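4.2 Teleoperated recordings on desktop chassis

The bench data were collected at the Ulbridge site on used desktop computers. We chose this setting after the earlier Tanditz recordings, which contained only rigid parts lying on an open tray. A policy trained on those recordings reached for the right part most of the time, but it had never met a cable lying across its path or a wall close enough to touch. An open computer chassis has both, and the parts inside it differ enough between models that a fixed script is of little use.

Each episode starts with the side cover already off and the chassis on the bench. The operator drives the arm with a leader device and watches the work directly. We did not ask operators to work through the wrist view, as our first tries with that setup gave slow, halting motion that the policy then copied. The operator is told which part to approach and whether to touch it, grip it, or move it. An episode ends when the operator presses a foot switch. Episodes longer than 50 seconds were kept in the raw set but left out of training.

We recorded 607 episodes. Of these, 400 were used for training and the rest were split between validation and a held-out set of chassis models that do not occur in training. All times come from the Unix clock of the recording computer, and joint states were matched to the nearest camera frame. Where the gap between a frame and its nearest joint state was too large, the frame was dropped. This happened mostly at the start of an episode, while the drivers were still filling their buffers.

The wrist camera is the only camera given to the policy. It moves with the gripper, so the fingers stay in the lower part of the view while the chassis shifts behind them. This has one clear advantage: the distance between finger and part can be learned in a view that does not depend on where the chassis was set down. It also has a cost. At close range the gripper hides a large share of the chassis, and the part being approached can be covered before the fingers reach it. We looked at three ways of handling this: giving the policy a single frame, giving it a short history of frames, and adding a learned map of the chassis built up over the approach. The third is the Jibrin variant in the results below.

Labels were added after recording. Annotators marked the part named in the instruction and any cable that passed in front of it. They did not label the rest of the board. Handles and tabs in a strong color were quick to mark and the annotators rarely disagreed on them. Black cables against black plastic were much harder – in many frames the edge between the two could only be found by stepping back and forth through the episode. We kept these labels but gave them a lower weight in training.

Lighting was left as it was in the room. Bare sheet metal reflects strongly from some angles, and we expected this to hurt the single-frame policy most. On the held-out chassis it did: the errors bunched up in frames where a bright metal surface was next to the target. The history variant was less affected. The Jibrin variant was the best of the three on cables, but it gained little on handles, which the other two already found in most trials. Each variant was run for 200 trials, with the same start poses and the same instructions – the order was shuffled so that wear on the finger pads would not favor one of them.

Figure 3 gives wrist camera views from the recordings. In (a) and (b) the blue drive handles lie ahead of the gripper, with the silver heatsink and the printed DELL logo farther up on the board. In (c) the gripper fills much more of the view and three blue tabs are in sight along the lower edge of a black shroud.

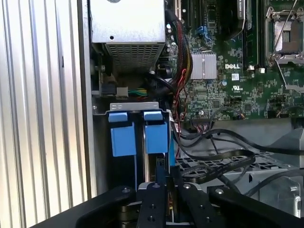
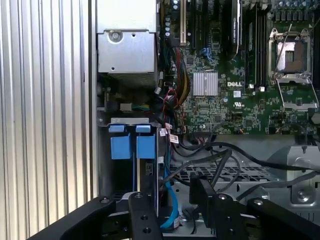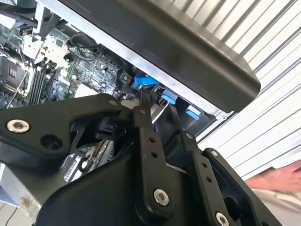 Figure 3. Wrist camera views of an open computer chassis, (a) to (c) in the order shown. Parts of the black gripper and the green motherboard are visible in each view.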